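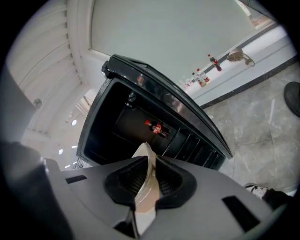

Skorketti mini fridge: a long test in a small guest house

I run a small guest house in Florkby with my sister. It is an old building, the stairs are narrow, and the guests in the two upper rooms have to walk down to the kitchen if they want cold milk or something to drink. For many years this was not a problem. Then the summers became warmer, and more of our guests began to stay for a week or longer and to ask where they could keep their yoghurt, their insulin or the baby's bottle. So we decided to buy a fridge for the upper floor, and after reading too many opinions we chose the black Skorketti.

I am not a technical person. What I can offer is that I have lived with this fridge for a long time. I connected it through a small energy meter, and when I sat down to write this text the meter showed 2,393 hours. Most reviews I have read were written in the first weekend, when everything is still new and the box is still in the corridor.

Buying and delivery

We paid 198 euros at Tollska, the household shop by the bus station. The same fridge was a little cheaper on the internet, but Tollska delivers to the door and carries up the stairs if you ask at the counter. Please do ask, because the driver does not know it by himself. He left the first one on the pavement and we had to telephone.

The packaging was good, with thick cardboard corners and not much plastic foam. The manual is printed in very small letters, and the English part has clearly been translated by somebody in a hurry. It says "let the fridge calm down before plugging". I understood it as letting it stand upright for some hours after transport, and we left it until the next morning.

First impression

I wanted the white one and my sister wanted the black one. She was right about the room, where the white would have looked like a hospital, but I was right about the cleaning. The black outside is glossy and it collects every fingerprint. With a damp cloth and one drop of washing-up liquid it becomes nice again, but you must dry it afterwards or you get grey stripes. I would not use any spray with alcohol on it.

The form is rounded and pleasant. It does not look cheap when the door is closed. When the door is open you notice that the plastic inside is simpler, and the ribbed part at the side catches crumbs. I clean it with an old toothbrush.

How cold does it get?

This was my main question, and the answer depends very much on the room. In spring, with the window open at night, everything in the fridge was properly cold. In July, when the upper floor is warm until late in the evening, the drinks were cool and pleasant, but I would not have kept minced meat there. The manual admits this in one sentence, near the end, where few people will look.

For this reason I put a small thermometer inside and a card on the top which says: drinks, fruit, butter and cheese, please; raw meat and fish in the big fridge in the kitchen. Guests who bring medicine are always offered the kitchen fridge, where I can control the temperature. I would not trust any small fridge of this price with medicine, and I do not say this against Skorketti in particular.

One more thing about the cold. It is not the same in all places. Near the back wall lettuce becomes glassy and sad, and near the door the butter stays soft enough to spread, which at breakfast is rather welcome. After some weeks you learn where to put what, but a guest who stays for one night does not have these weeks.

Noise

We first placed it in one of the bedrooms, beside the wardrobe. This was a mistake. The fridge is not loud, but it hums, then it stops, then it begins again with a little click, and a person who sleeps lightly will hear the click more than the hum. A couple from the coast told me at breakfast, very politely, that they had pulled out the plug at three in the morning. Their cheese had suffered.

Now it stands on the landing, on a thick felt mat, with a hand's width of free space behind it. Both rooms can use it and I have had no complaint. The mat made a bigger difference than I expected — the old floorboards were making half of the noise.

Space inside

It is a small fridge and you must think in small packets. A litre of milk goes in without trouble. Large bottles have to lie down, so the cap must be closed well. I learned this with orange juice, and I was wiping for a long time. A cake box does not fit, and a pizza box naturally not either.

When both rooms are taken by families it is too little. We solved it with small baskets, one for each room, which come out like drawers. It looks orderly and stops the discussions about whose grapes they were.

Electricity

I will not write down the exact costs, as your price for electricity is surely different from ours. I can say that it used more than I had hoped. A small fridge is not automatically a thrifty fridge, and our big one in the kitchen does its work better for what it consumes. In November, when we have few guests upstairs, I switch the Skorketti off, clean it, and leave the door open with a folded towel in the gap so that it does not begin to smell.

The thing that broke

After the first summer the rubber around the door came loose at one corner. It did not fall off, but water drops gathered there and the fridge was running nearly all the time. The guarantee is two years, so I wrote to the company and sent the receipt. The first reply was automatic and useless. The second came from a human being and was friendly, and a new seal arrived by post, without a tool and without any instructions. I pressed it in with my thumbs and warmed the stiff part a little with a hairdryer. It has held well until now.

What else we looked at

Before we bought, we borrowed a Palacios from my sister's neighbour for a fortnight. It is a bit wider, and its door can be hung on the left or on the right, which I missed afterwards every time I turned around on our landing. It was also the quieter of the two. But it costs clearly more, and its light stays on for a while after you close the door, so that in a dark corridor there is a thin bright line on the carpet. Some people may like this. I did not.

Would I buy it again?

For the landing, yes. For a bedroom, no, and for a kitchen where it must be the only fridge, certainly no. It cools drinks and breakfast things, it looks decent if you have a cloth in your hand, and the company did answer in the end. I give it three and a half stars out of five. The missing part is for the door seal, the hum, and the translation of the manual, which I have now typed again in normal English and keep in a plastic sleeve on top of the fridge. If somebody needs the page about defrosting, write in the comments and I will copy it there.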